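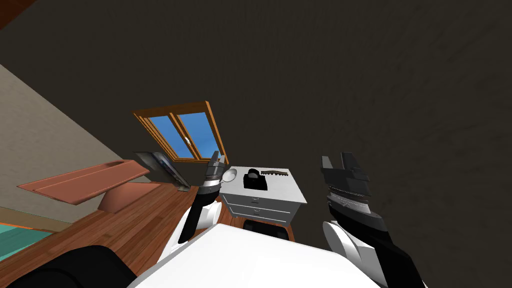 Asovdale Robotics Laboratory
1/ The laboratory has completed its comparison of two parallel grippers for household tidying, both tested in simulation on the same two-armed robot. The models are the Bulten wide-jaw and the Koyama narrow-jaw. Results and settings are set out in the posts that follow.
14 replies 61 shares 208 likes

2/ Each gripper was given 300 attempts at each task. The starting position of the robot's base was varied between attempts, and the same set of starting positions was used for both grippers. The controller was left unchanged throughout, apart from the finger limits, which must match the hardware model.
3 replies 12 shares 74 likes

3/ The trials were run in the attic bedroom from the Bomitdale set of rooms. We chose it for the sloping ceiling. An arm that plans freely in an ordinary room has to fold its elbow a good deal earlier under a pitched roof, and the length of the gripper then begins to matter.
5 replies 19 shares 88 likes

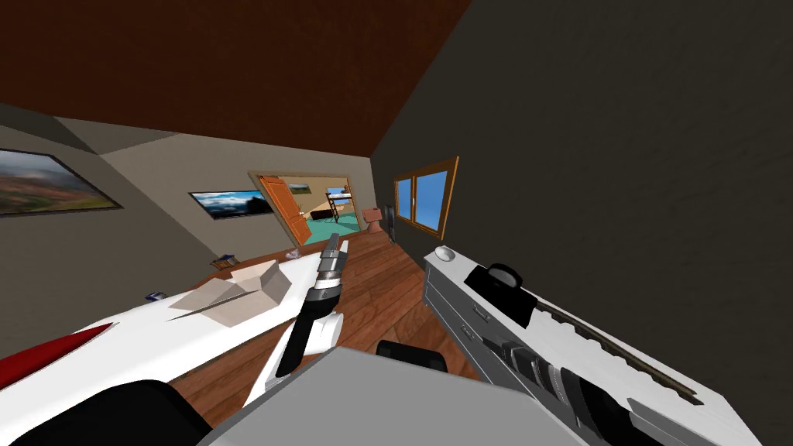
4/ On reaching, the Koyama did better. Its shorter body allowed the wrist to turn in places where the Bulten met the collision margin and the planner gave up. We had set that margin at 3 cm for both. Members of the public who have asked whether a smaller margin would close the gap are right to ask; we have not yet tested it.
8 replies 15 shares 69 likes

5/ On holding, the order was reversed. The Bulten kept its grip on shallow dishes far more reliably. The Koyama tended to tip a dish when the fingers closed on the near rim, and a tipped dish was counted as a failure even where it was later recovered.
2 replies 11 shares 57 likes

6/ Thin, flat items defeated both models. Neither could lift such an item from a level surface without first sliding it to an edge, and our controller has no sliding routine at present. These attempts are reported separately so that they do not pull down the figures for the other tasks.
6 replies 9 shares 52 likes

7/ Wrist cameras. Three settings were compared:

(a) Camera level with the palm. Both fingers stay in view for the whole approach, which helped the controller to judge when the jaw was centred. The drawback is that the gripper body takes up a large part of the picture and the target is lost early.
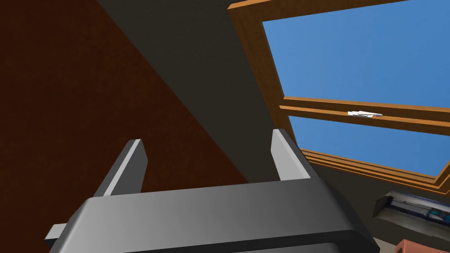
(b) Camera raised above the wrist. More of the room is visible and the target is kept for longer. Finger position has to be taken from the joint readings in the last part of the approach.

(c) No wrist camera, head camera only. Acceptable for reaching over open surfaces. Poor wherever the forearm passes between the head and the object.
11 replies 27 shares 103 likes

8/ The laboratory will use setting (b) in its next round of work. Setting (a) will be kept for tasks in which the fingers must enter a narrow gap, such as behind a drawer handle.
1 reply 8 shares 46 likes

9/ A note on failed runs. Of the full log, 776 attempts ended in a planner time-out, set at 3000 milliseconds. They have been kept in the published tables and marked as such. Readers who wish to compare grip quality alone should filter them out first.
4 replies 10 shares 49 likes

10/ The tables, the controller settings and the list of starting positions may be requested from the laboratory by message. Corrections are welcome and will be added to this thread. A trial of both grippers on the physical robot is planned for October.
9 replies 22 shares 97 likes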